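Pre-Session Safety Check, Home Room 2 – with comments

Plimdale data collection, August round. Checked by Jayanthi Venkataraman, second check by Valdis Vasiliauskas. Start 8:40 a.m. 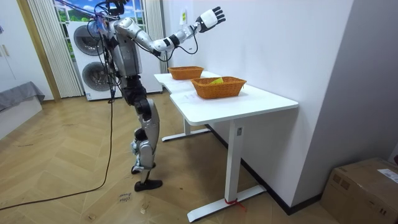 Big week for us. We closed the last round with 1,961 usable demonstrations, and the new batch is all reaching and placing at desk height, with walking steps in between. I love this batch already. Please read the comments as well as the marks, there are a few changes from the July sheet.

Marks: OK / FIX (do before the first take) / WATCH (fine to run, keep an eye on it)

1. FLOOR AND WALKING AREA

1.1 Walking lane clear from door to desk – OK
1.2 Power cable slack checked at full reach – WATCH
Comment: The cable runs from the back down to the floor and then out across the parquet in a curve. One person is on cable duty for every walking take, no exceptions, and that person doesn't also run the tablet.
1.3 Floor swept – FIX
Comment: Small bits around the feet. Two minutes with the soft broom. Leave the marker writing on the parquet alone!
1.4 Boxes and loose items out of the lane – WATCH
Comment: Cardboard box on the desk side. Fine for standing takes. Move it to the hallway before we do turns.

2. DESKS AND PROPS

2.1 Both desks pushed together, no gap, no wobble – OK
2.2 Desk feet free of anything that can snag – WATCH
Comment: Red string or tape at the foot of the nearer desk. Trim the ends if they stick out.
2.3 Baskets in start positions – OK
Comment: Two orange baskets, one per desk. The woven ones are great for this, the hand gets a different contact almost every time and the variety shows up nicely in training. Valdis wants them shifted a little between takes and I agree. Shift, log it, go.
2.4 Props soft or light, nothing breakable – OK

3. ROBOT

3.1 Battery and tether connectors seated – OK
3.2 Cables on the upper back clear of the shoulders – WATCH
Comment: It's a busy bundle back there. Raise each arm slowly to full height, look for pulling, then lower. VV: did this twice, no pulling.
3.3 Forearm cable loop – OK
Comment: The loop hangs under the arm when it's raised. Keep it clear of the basket rims on low reaches.
3.4 Fingers open and close fully, both hands – OK
3.5 Knee and ankle joints, listen for clicking – OK
3.6 Emergency stop, both buttons tested – OK
Comment: Pressed at 8:52 a.m. and again after restart.

4. PEOPLE

4.1 Operator rested, last break logged – OK
4.2 Everyone outside arm's reach before "go" – OK
4.3 New folks briefed – OK
Comment: Two from the Badarcombe team are joining. They ask excellent questions, so leave room for it in the schedule.

5. RECORDING

5.1 Clocks on all streams matched – OK
5.2 Disk space for the full session – OK
5.3 Task text matches the sheet – FIX
Comment: Takes 1 to 29 still say "bin". Change to "basket" before we start, or the labels won't line up with the Dullesel set.
5.4 Failed takes kept and tagged – OK
Comment: Please keep them! A missed grasp followed by a good recovery is some of the best material we get.

Target for the day: 47 takes, with a stop check after every 5. Redo items 1.2, 3.2 and 3.6 after lunch.

Open FIX items: 1.3, 5.3. Valdis signs these off on the same sheet.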